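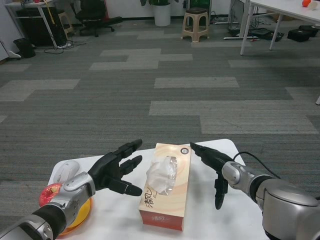 Threads > Workspace > Small offices

Reading time: 4 min

1/ Notes on laying out a small office with carpet tile, for the three people who asked after the last thread. Floor first, then cable, then furniture. Doing it in the other order costs a second day.

2/ The floor is two grays, a dark field with lighter rectangular tiles mixed in, staggered. Staggered joints forgive a wall that isn't straight. A grid shows every error from the door to the far end.

3/ Dry-lay two full rows before any adhesive goes down. Check the arrows on the backs. Pile direction only shows in low sun, so a wrong tile gets noticed in April, by a client.

4/ Ewan Cosgrove asks about the ratio of light to dark. I don't use one. I open a box of each, lay dark until it looks heavy, then drop in a light one. No two light tiles end to end. Side by side is fine.

5/ Keep spares. We kept a box of 24 under the stairs at the McPhee office and used most of them in the first two years, nearly all under chair casters.

6/ Chairs. A five-star base on carpet tile wants hard casters. Soft ones are for bare floor. They drag on pile and lift the corners of any tile that isn't stuck properly.

7/ Cable. Power strips start on the floor and stay there unless somebody decides otherwise on day one. Screw the strip to the underside of the desk, toward the back, switch facing out. With a metal desk frame, use the crossbar and two straps.

8/ Route data and power on opposite legs. Leave one loop of slack per device, tied once. More than one loop and you get the usual nest, which collects dust and defeats the vacuum.

9/ Tower under the desk: raise it off the carpet. A 42 mm stand is enough. The intake on most cases is at the front and low, exactly where the lint is. Keep the waste bin on the other side of the footwell. Paper gets kicked against the vents otherwise.

10/ Shona Waaka points out that cleaners will move a bin wherever it is easiest to reach. True. Hang it off the desk frame or accept that it travels.

11/ Side table. A low white one, kept apart from the desks, takes everything that ought not to be next to a keyboard: tissues, fruit, the spare mouse. It needs no power and no drawer. Give it a drawer and it will fill with batteries.

12/ Tissue box lengthwise, short end toward whoever uses it most. Take the pull from the middle of the opening. If the plastic film splits at one end the sheets come up in clumps and the box is finished early — tape doesn't hold on that film for long.

13/ Fruit goes on a plate, not in a bowl. One layer, everything visible, nothing going soft underneath. A yellow plate with one red apple on it gets eaten from. A deep bowl of six gets ignored until it has to be thrown out.

14/ Seating. Plastic stools are underrated. They are light enough to carry one-handed and can be wiped down with a damp cloth. Put one near each desk for the person who has come over to look at the screen, and one by the plant for whoever is on the phone.

15/ Plant. White planter, leafy, floor level, out of the walking line. Put a saucer inside the pot, because carpet tile backing holds water and the ring comes through. Replacing one stained tile is easy. Finding one that has faded to match is not.

16/ Tegan Tawhiri asked for costs. Floor for the Gorklow job, a room of similar size: 361 in materials, labor excluded, adhesive included. Tackifier, not permanent glue. You want the tiles up again in one piece.

17/ Nektarios Margaritis disagrees with me on tackifier and uses corner tabs throughout. Tabs are fine in a room with no rolling chairs. I have had them let go under a desk that was dragged once.

18/ Cabinets last, and only after the desks have been used for a fortnight. Their doors need more swing than the plan allows. Measure with the chair pushed back, occupied.

19/ Still open: whether to edge the doorway with a metal strip or the rubber one. Rhun Prothero has the rubber at Busora and says it curls. I'll check it when I'm next there.

Related threads
Rubber or metal: door strips compared
Under-desk cable trays, second attempt
The Tindik storeroom, before shelving
Which casters for which floor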